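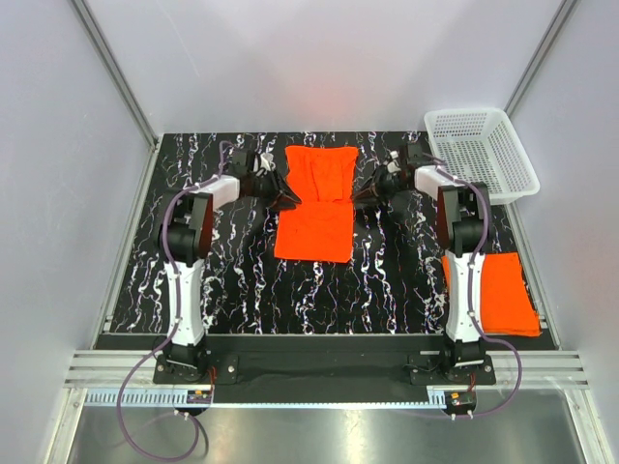 Two-arm towel folding cell. Cables leave the arms at the front of the table.

Checking a two-arm bench cell before and during a folding run
Omton workshop guides. Last revised July 2022

These are the working rules for the small bench cells at Omton, written up as a procedure so that a new operator can follow them from top to bottom. They cover a pair of light arms on one table, working on cloth. They do not replace the risk assessment for your cell or the arm maker's manual. If either of those is stricter than this page, follow the stricter one.

Before you start

You will need the cell log, a tape measure, a soft cloth and the towels for the session. Take off lanyards and tie back long hair. Leave the arm power off until step 4.

Step 1. Clear the table

Only three things belong on the table apart from the arms: the towel being worked on, the folded stack and the basket. Tools, mugs, phones and spare screws go on the trolley. Wipe the top down and look for threads. A loose thread caught in a finger joint is a nuisance to get out and can pull the fingers slightly out of line, so you may not notice until the grip starts to miss.

Keep the stack in a front corner, outside the bases. Square it up by hand if it leans or hangs over the edge. The basket goes at the back on the same side. Check that neither arm needs to pass through that corner to reach its home position. If it does, move the basket and write the new place in the log, as the saved paths may assume the old one.

Step 2. Check the mounts and cables

Hold each arm by its lower link, close to the base, and try to rock it. There should be no play. Do not test it by pulling on the gripper.

Follow each cable with your fingers from the gripper back to the base. At every joint there must be enough slack for the full bend, but not so much that a loop can drop between the arm and the table. Slack that hangs off the front of the table is allowed at Omton on two conditions: it must not reach the floor where people stand, and it must not sit where a knee or a chair can catch it. Our limit is 50 cm below the table edge. Anything longer gets clipped up.

Look at the boards on the front rail last. They are bare, so keep metal tools away from them and never rest your forearm on the rail while reaching in. If a plug looks half seated, leave it alone until you have confirmed the power is off.

Step 3. Lay the towel

Put the towel in the middle of the table with its long edges straight to the rail. Smooth it from the centre outwards. It needs to lie flat, but small creases are fine and you should not spend time chasing them. Take both hands fully out of the enclosure before you move on.

Step 4. Power up

Say "power on" aloud, even if you think you are alone in the room. Switch on and wait for both arms to hold position. Then press the stop button once, on purpose, and check that both arms respond. Reset and carry on. This test is done at the start of every session and after every break, and the result goes in the log. A stop that works on one arm only is a failed test. Switch off and label the cell.

Be aware that some light arms go limp when they are stopped and will sink on to the table. Find out which kind you have and write it on the cell card. Where arms drop, keep them low over the cloth between moves.

Step 5. First fold at low speed

Run the first fold of the session at 17 per cent of full speed. It is dull to watch but it gives you time to see trouble coming. The point to watch is where the two grippers come close together over the same edge of the cloth. Our rule is a gap of at least 100 mm between them unless the task has been signed off for closer work. The Caranau cell has such a sign-off for small cloths. The others do not.

Watch the fingertips as they close. They should take hold of cloth without pressing into the table top. If you hear a tap or a scrape, stop and raise the grip height before trying again.

Step 6. Normal running

Once the first fold has gone through cleanly, step up to the working speed on the cell card. One person is in charge of the cell at a time. That person stays within reach of the stop button and does not take calls.

Do not reach in to help. A towel that has bunched up or been dropped stays where it is until you have stopped the arms - this is the rule people break most often, and it was the cause of both of the pinched fingers we logged at Grurnomau in April. Stop, wait until nothing is moving, straighten the cloth, take your hands out, reset.

Stop for the day if the same fault happens twice in a row with no clear cause. Leave the towel as it lies and note the position of both arms.

Step 7. Closing down

Send both arms home, then switch off at the wall. Support any arm that tends to drop. Feel the joint housings with the back of your hand and log any that are too warm to keep touching. Coil nothing tightly around the bases.

Fill in the log before you leave: session length, stop test result, faults, anything moved on the table. Cells on the Karabulut floor use the paper sheet kept on the door; everyone else uses the shared form.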